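Jun 18, 2021
By Judite Cardoso

The open day at Plurkent began at the side entrance, where visitors signed in and were given a sticker. I had booked in February and was put in the second group, 13 of us in all, led by Ilídio Simões. He has looked after the kitchen storage range there for four years.

We started in the stock hall, which holds 973 product lines. Most of it is shelving, jars, hooks and drawer inserts. Ilídio kept this part short. He let us handle a few of the returned items and showed us what usually comes back: bent legs, scratched trays and lids that no longer seal.

From there we went down a corridor to the rooms where small kitchen pieces are set up and tried out. The floors are carpeted, so we were asked to leave our drinks outside. One table had a small black two-tier shelf on it, the kind meant for a benchtop or the inside of a cupboard. Ilídio said the height between the tiers is the main thing buyers ask about.

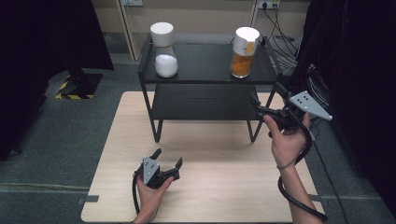 He prefers to keep the jars in daily use on the upper tier and leave the lower one free until you know what you need it for. I have the opposite habit at home and fill every level straight away, then have to move three things to get at the sugar. Clear glass was his other recommendation. You can see when you are running low, and two dry goods of different colours don't get mixed up even if the labels come off.

A man from Dendance asked about weight. The answer was to put the heaviest jars near the legs and keep the middle for lighter things.

Lunch was soup and a roll in the staff room. The afternoon session on packaging ran over time and I missed the last part of it to catch the 363 bus.

The shop by the exit sells seconds at a reduced price. I bought two jars and a set of hooks. The next open day will be listed on the noticeboard at the front gate, and bookings are taken at the desk.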